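Afiladora portátil Iveck para cuchillas de patín: prueba de media temporada

La Iveck llega en una maleta rígida con el cabezal, el carro portacuchilla, la fuente de alimentación y 4 muelas. Pesa lo bastante para no desplazarse durante la pasada y lo bastante poco para llevarla al vestuario visitante. La compré en diciembre por 159 euros, con la idea de dejar de depender del servicio de afilado de la pista, que cierra antes del último entrenamiento.

El ajuste del carro se hace con dos tornillos moleteados. El centrado lateral es sensible: un cuarto de vuelta de más y los cantos salen desnivelados. Conviene comprobarlo con una escuadra magnética, que no viene incluida. Yo uso una Belline antigua y con ella el nivelado queda resuelto en la segunda pasada. El manual propone hacerlo a ojo contra una moneda, método poco fiable en un patín de portero, donde la cuchilla es más ancha y el vaciado más plano.

El motor no varía de régimen al apoyar el acero, salvo que se apriete demasiado. Con presión ligera y muela nueva, el acabado es uniforme de punta a talón. He afilado con ella 46 pares, casi todos de jugadores de categoría sénior, y la primera muela sigue en uso – la he diamantado con frecuencia, eso sí. El diamantador es la pieza más floja del conjunto: tiene holgura en el eje y obliga a repetir el perfil.

Frente a la Nassar, que cuesta 600 euros, se pierde el cambio rápido de radio y la aspiración de polvo. La falta de aspiración se nota. Tras cada sesión hay que limpiar el carro con brocha y pasar un paño por las guías, o el deslizamiento se vuelve áspero.

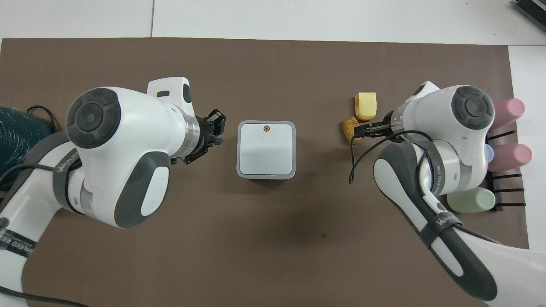
Superficie de trabajo con tapete marrón sobre tablero blanco.

El ruido es moderado y agudo. La fuente se calienta en tandas largas; el fabricante recomienda pausas y las he respetado. Los recambios se piden a través de Plistgate, con muelas sueltas en los radios habituales y sin existencias, por ahora, del más plano.

A favor: estabilidad, acabado, precio de las muelas.
En contra: diamantador con holgura, polvo, manual escaso.

Recomendable para un equipo aficionado con alguien dispuesto a aprender el nivelado. Para un taller con volumen diario, la Nassar.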